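The Slow Arithmetic of Plastic

Elif Naz Polat

Injection molding is priced by the second. At the Clenbridge plant, where Wevex makes household and storage goods, a single press closes, fills, cools and opens on a fixed cycle, and most of that cycle is cooling. The melt enters the cavity in 3 seconds. The part then sits against chilled steel for 18.
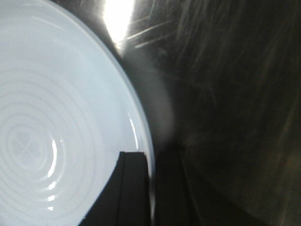
Cooling time rises with the square of wall thickness, so a designer who adds material for strength pays for it twice, in resin and in press hours. The usual answer is to keep the wall thin and put stiffness into its shape. Concentric raised rings, like those across the inside of the white bowl, are one form this can take. Ribs are another, though a thick rib can leave a sink mark on the opposite face.
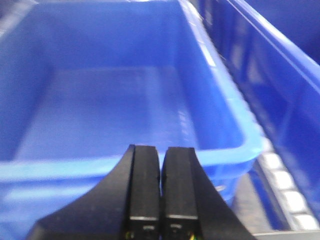
Elif Naz Polat

Draft is the second constraint. A wall that is perfectly vertical grips the core as it shrinks, and the ejector pins have to work against it. A degree or two of taper is normal for smooth surfaces - more if the tool is textured. The cost is floor area, which is why a tapered container always holds less than its outer dimensions suggest. 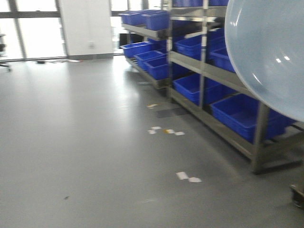 Elif Naz Polat

Aksoy, the shop that cuts most of the Wevex tools, bills by machine hour. Its last quote for a four-cavity mold ran to 683 hours, and polishing accounted for a large share. In April the two firms began using Proltirness, a flow simulation package, to move gates before any steel was cut. Weld lines now show up on a screen, where they are cheap to fix. 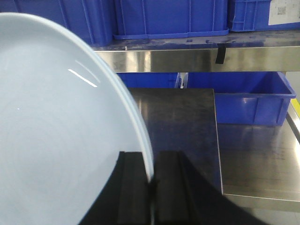 Shrinkage is harder to predict. Polypropylene keeps contracting for hours after ejection, and it contracts unevenly where flow direction changes. Clenbridge measures parts the next day and adjusts packing pressure from those readings - a slow loop, but the numbers hold from one batch to the next.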